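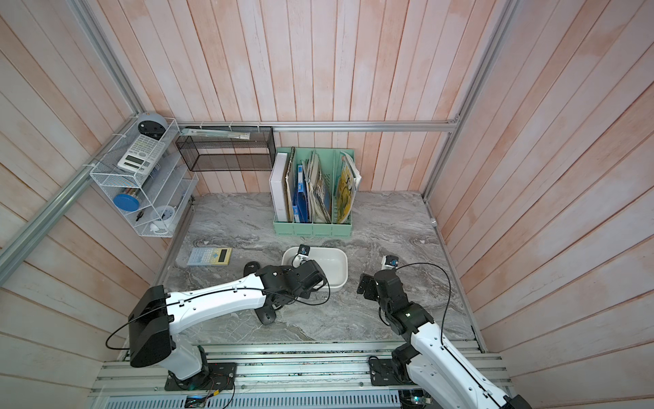 Shinji Imai wrote in to say that two arms on one bench is a hobbyist's vanity, and that anything a pair can do on a desk, one arm can do with a bit of patience. I half agree with him. I've built the thing anyway, and what follows is how, along with the parts of the usual advice I think you should ignore.

Home Projects Archive Contact

Setting Up a Two-Arm Bench in a Box

Posted Sunday, December 15, 2019 by Evander MacRitchie

Start with the frame. Aluminum extrusion costs more than lumber and the forums will tell you it's always worth it. For the walls, I doubt it. For the front rail, where the arms bolt down, yes. Any flex there shows up at the gripper many times over, and no amount of software fixes that. Cut the front rail first, check it with a straightedge, then build the rest of the box off it.

Mount each arm on its own plate. Use 5 mm bolts and snug them by hand. Now power up one arm at a time and move it slowly through its whole reach. Write down where it could meet the other one. People skip this and trust the limits in the control program. I don't trust them. The Cuvport guide says its default limits are safe for "most desktop layouts," and mine let one wrist swing straight through the space where the other one parks.

Cables next. Leave a loop at every joint, then bend the joint as far as it goes and see if the loop still has slack. Don't tie anything down until you've done this for both arms. A cable that looks fine at rest can pull tight at full stretch -- and the connector gives up before the cable does.

Then the cameras. You want one on the wrist, close to the jaws, and one fixed to the frame. I keep reading that a wrist camera alone is enough. Try it, by all means. Once the gripper comes down over something, it's looking at very little else.

Put real things in the box. Foam cubes are easy to grab and they teach you nothing about the stuff you own. Office clutter is better: a calculator, a shallow tray, some computer mice. Mice are awkward, with rounded tops and hardly a straight side to hold.
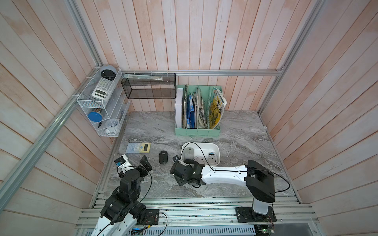

Three mice in the tray, one on the tabletop.

Run the same pick 40 times before you change any setting. Fewer than that and you're guessing. Keep a plain paper tally with one column for a clean pick, one for a drop, and one for a miss. If the drops bunch up at one spot in the tray, check the camera mount before you touch the grip force. My mount had crept a little, and I'd spent 2 evenings in November blaming the jaws.

Start with slow moves. The Horgan forum crowd likes to post speed runs, and I'd like to see what they leave out of those clips. Raise the speed one step at a time and go back to the tally after each step.

As for Shinji's point, I'll give him this much. For lifting a mouse into a tray, one arm is plenty. The second earns its place when something needs to be held still or turned over partway through, and that's a smaller share of jobs than the kit sellers suggest. If you only have money for one, buy one, but drill the front rail for both.

Last updated: the bolt size was wrong in the first version. Fixed.

Previous Next Back to Top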